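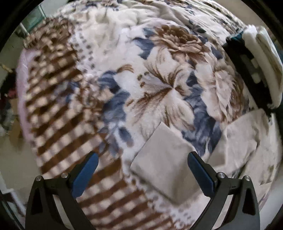 Brown flowers, bed blanket, January.

11:40 pm. Should be asleep. Writing this fast before I lose it.

So I did the letter thing again today. Letter number three of the year. My plan was one real letter a week, on paper, to somebody I used to know well and let slide. Already a week behind but whatever, caught up tonight.

This one was to my old band friend. We sat together at the back of second clarinets all through high school, sharing one music stand and one working pencil. Neither of us any good. We used to fake the fast parts, fingers moving, no air going in, and look very serious about it. The band teacher must have known. She took the bus home to Drallton and I got off two stops before, and we had the whole day sorted by then, who was mad at who, what to wear, etc.

Then college, then she moved, then I moved. You know how it goes. Birthday texts. Then a thumbs up on the birthday text. Then one year I forgot and so did she.

Anyway. Went to Monti after work to write it because I can't do it at home, I just end up doing dishes. Got the corner seat. Ordered the soup, forgot about the soup. Cold soup. Wrote one page that was all "hope you're well" and tore it up. Wrote another one that was too much, like I was apologizing for a crime. Tore that up too. Third one I just told her about the bus. Came out fine. Four pages!! My hand is killing me.

Looked up the drive, out of curiosity. 424 miles. Always had it in my head as a flight, as this huge impossible thing. It's one long day in the car with decent snacks. Put that in the letter and then nearly crossed it out. Left it. If she thinks it's pushy then she thinks it's pushy.

Stamps - need more. Have 12 left and that has to cover the cousins as well.

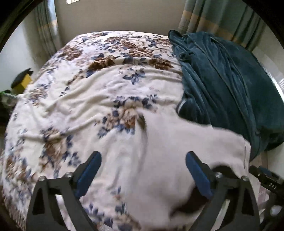 Work was work. Tekico has us on the new phone system and it drops the call if you so much as look at the hold button. Lost a nice man twice. He called back twice, very patient about it, I would not have been. Meeting about the phone system tomorow at nine, which we will no doubt hold on the phone system.

Also deleted Eveck. Finally. I had 865 contacts in there and I sat on the bus scrolling and could not put a face to most of them. A person from a training course. A person who sold me a lamp. Meanwhile the one I told everything to for six years, not on there at all. Felt strange for an hour and then forgot I'd done it, kept tapping the empty spot where the icon was.

Mom called while I was walking home. Told her about the letter and she remembered things I didn't - that we did a duet at the spring concert and bowed before we played instead of after. No memory of this. She says there's a tape. Asked her not to look for the tape. She is definately looking for the tape.

She also said she had friends she meant to write to at 60 and didn't, and then changed the subject to her knee. Have been thinking about that all evening. Didn't ask who. Should ask who.

OK so for next week:
the old neighbor from the blue house, if I can find the address
ask Mom about hers
buy stamps
a better pen, this one skips

Letter is in my coat pocket, sealed. Mailbox on the corner by the bus, pickup is 7:30. Coat is on the door handle so I can't leave without it.

Too warm in here and I want toast. Going to bed.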